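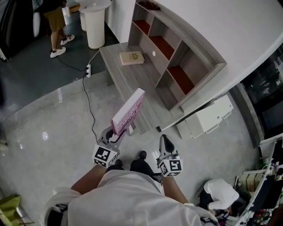
Un meuble à cases ouvertes et sa table basse, au moment du rangement.

Maison > Rangement > Livres et papiers

Ranger des livres dans un meuble à cases

Publié en août par la rédaction de Remance

Imprimer cette page | Envoyer par e-mail

Un meuble à cases n'est pas une bibliothèque. Les ouvertures sont plus petites, souvent plus profondes, et les livres y disparaissent vite si on les pose au hasard. La méthode décrite ici convient à un salon, à un hall d'accueil ou à une salle de lecture. Nous l'avons reprise l'été dernier pour le coin lecture de Zurnness, où le meuble gris veiné a des cases à fond brun-rouge.

Avant de commencer

Videz toutes les cases et passez un chiffon sec, puis un chiffon à peine humide. Laissez sécher. Mesurez ensuite la hauteur, la largeur et la profondeur d'une ouverture. Notez ces trois chiffres sur un papier que vous garderez avec vous pendant le tri.

Prévoyez un bac en plastique à poignées, posé par terre à côté du meuble. Il recevra ce qui n'a pas sa place dans les cases. Une table basse devant le meuble évite de se relever à chaque volume.

Trier

Faites 2 piles sur la table : les livres qui tiennent debout dans une case et ceux qui sont trop hauts. Les boîtes plates et les coffrets se traitent à part, car ils glissent facilement entre les livres. Gardez-les pour la fin.

Dans un fonds comme celui d'Abreu, qui compte près de 1 000 volumes, il vaut mieux traiter une case après l'autre que de tout sortir d'un coup.

Mettre en place

Commencez par les cases du bas, avec les volumes les plus lourds. Les livres trop hauts se rangent à plat. Tenez le livre bien horizontal, présentez-le devant l'ouverture, puis poussez-le doucement jusqu'à ce qu'il repose entièrement sur le fond de la case.
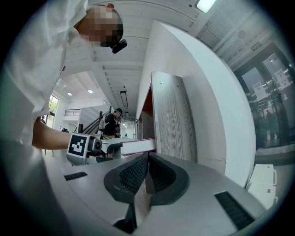
Si le livre accroche, ressortez-le et vérifiez que la couverture ne s'est pas ouverte. Une couverture souple se replie contre le montant et se marque définitivement. Pour les piles à plat, arrêtez-vous à quatre ou cinq volumes, le plus grand en dessous.

Les livres debout doivent pouvoir sortir sans forcer. Laissez la largeur d'un doigt dans chaque case. Si la rangée penche, calez-la avec une boîte plate posée sur la tranche.

Repérer les cases

Une pastille autocollante sur le montant suffit. Choisissez une couleur par thème et collez-la toujours à la même hauteur. À Garkthorpe, les 53 cases de la salle du fond sont repérées de cette façon, avec une liste affichée près de l'entrée.

Entretien

Dépoussiérez le dessus du meuble toutes les 2 semaines et l'intérieur des cases une fois par saison. Profitez-en pour vider le bac.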